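# Chapter 4: Where the Thread Goes

If you learned to sew from a relative, as I did, you probably learned it sitting very close to someone and not asking many questions. My aunt had a treadle machine in the back bedroom and a biscuit tin full of odd buttons, and for years I thought that tension was something you felt in her house on a Sunday rather than a thing you set with a dial. So if you have come to this chapter a bit nervous about thread, please don't be! Nearly everyone I have taught could cut a straight line and press a decent seam long before they understood what the thread itself was doing, and most of them had been blaming the machine.

The first three chapters dealt with cloth: how it is woven, how it stretches, and how to lay it out so that your pattern pieces all run the same way. Now we turn to what holds the pieces together. A plain cotton shirt may look like it is made of fabric, but take out the thread and you have a heap of flat shapes (I have done this on purpose, with an old one from the back of the closet, and I recommend it as an evening's work).

## 4.1 A long line, wound up small

Thread begins as fiber, which may be cotton, silk, wool, linen, or one of the manufactured kinds such as polyester. The fibers are drawn out and twisted into a single strand, called a ply, and two or more plies are then twisted together in the opposite direction. Those opposing twists balance one another, and a well-balanced thread will hang in a lazy loop between your hands without kinking up on itself. Try it with whatever you have in your sewing box. If the loop spins and snarls, the twist is too lively, and you can expect some trouble at the needle. 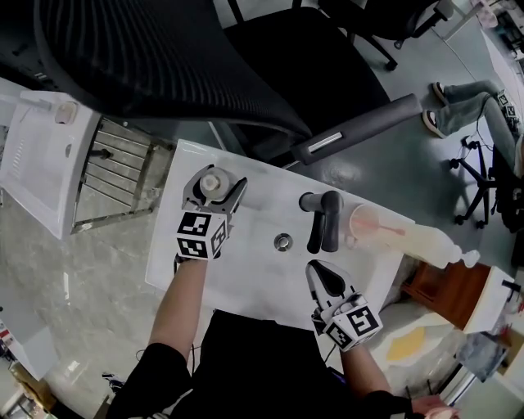
The twist has a direction, too, and it is worth learning the names early. Hold a length of thread upright and look at the slant of the plies. If they lean the way the middle stroke of a letter Z does, you have a Z twist; if they lean like the middle of an S, you have an S twist. Most thread sold for home machines has a final Z twist, which the action of the ordinary lockstitch tends to tighten a little as it sews. An S-twist thread may loosen and fray in the same machine, though plenty of people crochet with it quite happily and never give it a thought.

Then there is the matter of how much you need. Siu-fong Mok, who taught the evening class at the Terkley workshop when I was starting out, made all of us keep a thread diary. We wrote down what we had used on every project, down to the last buttonhole, and I grumbled about it all through May. My first lined skirt used 300 yards, counting the two hems I unpicked. A set of curtains for the front room used 572. I still have that notebook, and I still look things up in it when I'm planning something large and don't want to run out of a color halfway along the last seam.

## 4.2 Before you begin

For the exercises in this chapter you will need:

- all-purpose polyester thread in two colors that are easy to tell apart
- a little cotton thread, any color
- several scraps of plain woven cotton, pressed flat
- sharp small scissors
- a magnifying glass, if you have one

Use one color on top of the machine and the other in the bobbin. The stitches will look dreadful, like a child's drawing of a railroad, but you will be able to see at once which thread is being pulled too hard. When the bobbin color shows on the upper side of the cloth, the top tension is usually too tight. When the top color shows underneath, it is usually too loose. Before you touch the dial, though, take everything out and thread the machine again from the start, with the presser foot raised. I have lost whole afternoons to a dial that was perfectly fine.

Keep your scraps as you go and write the settings beside each row in pencil. We will come back to them in Section 4.5, when we swap the polyester for cotton and sew the same rows over again.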